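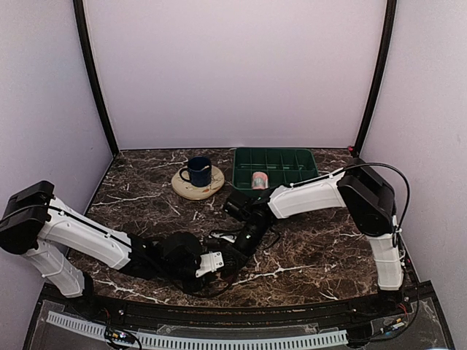 Game Events and Their Audiences
Handout for week 4 – Planning a regional games fair

Last week we looked at how a publisher decides which fairs to attend. Today we change the side of the table and think as the organiser. Please read this before the seminar and bring the floor plan exercise with you.

1. The case

Our case is the Greltar games weekend in Bristhorpe. It is held each February in a former market hall with space for 60 stands. In its first year the organisers sold the stands at one price for everybody. The large exhibitors took the places near the entrance, and the small studios were left at the back, where few visitors came before the afternoon. Several of them did not return.

For the second year the hall was divided into zones. The small studios received a block of 20 stands on the way to the food area, at a lower price. The tournament stage was moved to the far end, so that the public had to cross the whole hall to reach it.

2. Terms you should know

Footfall: how many visitors pass a given point in a given time.
Dwell time: how long a visitor stays at one stand. A long demo gives a high dwell time but also a queue.
Anchor: an exhibitor or activity which pulls people through the hall. In our case it is the stage.
Dead corner: a place with low footfall at all hours. 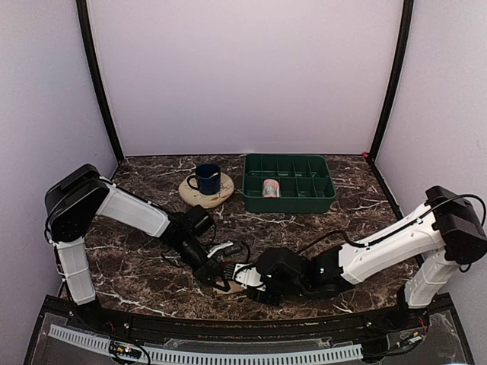
Two robot arms at a marble-patterned tabletop.

3. Demo length

A playable demo at a fair is not the same thing as a demo for download. The visitor stands, the hall is loud, and other people are waiting. The studio Skanano brought a puzzle game with a first level of 20 minutes, and the queue became so long that visitors gave up. On Sunday they showed a shorter level with the text removed, and 316 people played it.

Note that a high number of players is not always the goal. A studio which looks for a publisher may prefer few players and long conversations. We will discuss this with the Aasen interview (see reading list).

4. Tickets

The weekend has two kinds of ticket, for one day and for both days. In the second year 55 per cent of the visitors bought the one-day ticket. Consider what this means for the tournament: if the final is on Sunday, who will watch it? And who will watch the first rounds?

5. Exercise

Draw the hall on one sheet of paper. Place the entrance, the stage, the food area and three zones. Mark one dead corner and suggest a use for it – storage is allowed, but you must defend it. Work in pairs.

Reading: T. Boström, course reader, chapters 3 and 4. The Aasen interview is at the end of chapter 4.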